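Thirty Winters on the Pilot Boat

I met the harbor pilot at 5 in the morning, in the parking lot behind the Prarkel ferry dock, and he was already on his second coffee. He'd agreed to talk as long as I left his name out of it. "Put the port in," he told me. "Everybody knows the port anyway."

He's been bringing ships up the Dadow Channel for 18 years, and he drove tugs for a good while before that. I'd always figured a pilot takes the wheel (I know, I know), so that was my first question, and he laughed at me for quite a bit. "I haven't touched a wheel on somebody else's ship in my life. I talk. I say port ten, the helmsman says port ten back, and I watch the rudder indicator to see that he did it."

What he worries about is the bend at Skov Point. Tankers come out of it with the ebb behind them, and small boats cut the corner because it saves them a few minutes. "You've got a guy in an aluminum skiff who thinks I can see him," he said. "I've got a blind spot ahead of the bow that would hold his whole marina."

I asked whether he'd ever hit anybody. He looked out at the water and said no, but he'd had one close enough that he still thinks about it. It was October, with fog on the channel, and a bulk carrier called the Reltine was heading in with a bad radar that the crew hadn't mentioned to him. A tug and barge were sitting where they shouldn't have been, and neither side was answering on the right radio channel.

"I had them back her down full and drop the anchor. It was very loud and then it was very quiet. I wrote it up that afternoon and so did the tug captain, and our two reports didn't agree on much."

The port changed its radio rules after that – all traffic now calls in before Skov Point, tows included – and he thinks it's the best thing they've done in his time there.

We got onto sleep next, which I hadn't planned on asking about. Pilots at Prarkel work on call, and a ship can move at any hour the tide allows. He keeps his phone by the bed and says he can be dressed before he's really awake. "My wife sleeps right through it now. The dog doesn't. The dog has never gotten used to it."

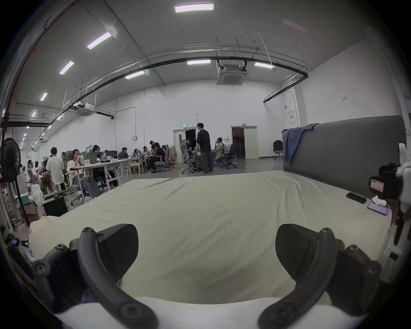
On Getting Aboard

The climb is the part that gets people hurt, he says. The pilot boat runs alongside, the ship hangs a rope ladder over the side, and you step across when the boat is at the top of a swell. He checks every ladder before he puts weight on it, and he's turned down plenty of them.

"A captain got mad at me once because I made him rig another one. I told him I'd wait. I had a sandwich with me."

He's heading 359 on the compass as we talk, or his truck is, going by the little dial stuck on the dash. I asked if he'd miss it when he quits. He said he'd miss the mornings, and then his phone buzzed and he had a ship to meet.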